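Gripper comparison, week two. I write it as a thread, so I can find it again later. English is my second language, please be patient with me.

1/ We compare two kinds of finger pads for our hand-held two-finger grippers. The first is the ribbed pad from Grakisero, soft and wide. The second is a flat pad from Zullosura, harder and thinner. Same linkage, same screws, same opening.

2/ With boxes and cups I could not feel a difference. Both pads hold a cup well. So last Thursday I changed to thin things: string bracelets, cords, small chains. I should have started there.

3/ A thin cord on a smooth plastic floor is a difficult object. It has almost no height. If the fingertips come down too steep, they push the cord away. If they come down too flat, the outer linkage touches the rim first.

4/ The task is the simplest one I could think of. One hand steadies the tub, the other hand takes the bracelet out and puts it on the bed sheet. Then again with the next one.
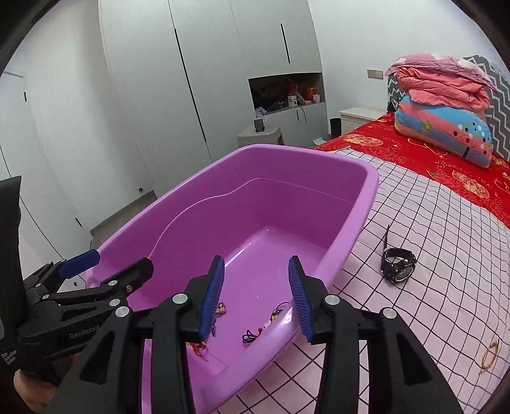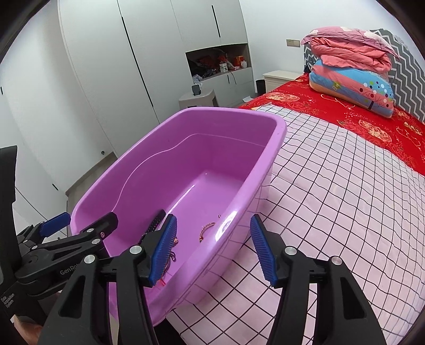 Bimanual Handling Group, Hellico Lab
Ribbed blue pads, purple tub, string bracelets

5/ I did 200 picks with each pad, divided over several evenings. A pick is good when the bracelet leaves the floor of the tub on the first closing and does not fall before the sheet. I do not count second tries.

6/ Ribbed pad: 19 failed picks. Flat pad: 14 failed picks. I expected the opposite and I checked my notes two times. The numbers are close, so please do not buy anything because of this post.

7/ More interesting is how they fail. The flat pad mostly fails at the start, it closes and the cord stays on the plastic. The ribbed pad takes the cord, lifts it, and then the cord slides down along one groove. The grooves and the cord were parallel in most of these cases.

8/ So I repeated a few picks with my wrist turned a little, to let the cord cross the grooves. It helped. I did not do enough of these to give a number, I will do it properly in May.

9/ The color of the tub matters for the wrist camera too. Red string on purple is fine for my eyes, but our tracker loses it when there is a bright reflection from the plastic. I now close the curtain before I begin. A matte tub would be better, but I have only this one.

10/ The sheet with the square pattern was a lucky choice. When I review a recording, I see quickly if the view is tilted, and the lines help me to compare two clips. With a plain white sheet I was always guessing.

11/ Somebody asked why I work by hand and not with the arm. We do have an old Baxter, and I will replay the motions there later. But with the hand-held tool I can change the pads in a few minutes and feel through the handle when the grip is bad. For choosing a pad this is enough for me.

12/ One small mistake to share. In clip 2222 I had the left gripper too far inside the tub, and the two tools touched each other. The data is still usable, but now I keep the left one near the corner and move only the right one.

13/ Next I want to try a ribbed pad with the grooves cut crosswise. If you have tested this with cords or cables, please write me the width of your grooves. Mine are too wide, I think.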